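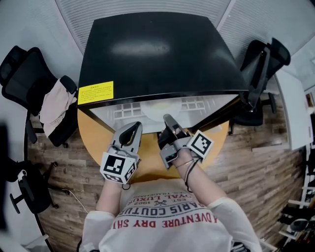 The Grorness reading room has its tables back! After a summer in storage they returned in October, and the corner by the window now pairs a glossy black top with a warm, rounded light-wood one. Mesh office chairs on casters have joined them, so you can roll right up and spread out your papers.

"I came in at 5 to look and stayed until closing," said Margit Söderlund, who chose the pieces with Harsh Solanki. The room has space for 27 people – and yes, the wood-grain floor stays. Doors open at 8 a.m., and visitors can bring their own lamps.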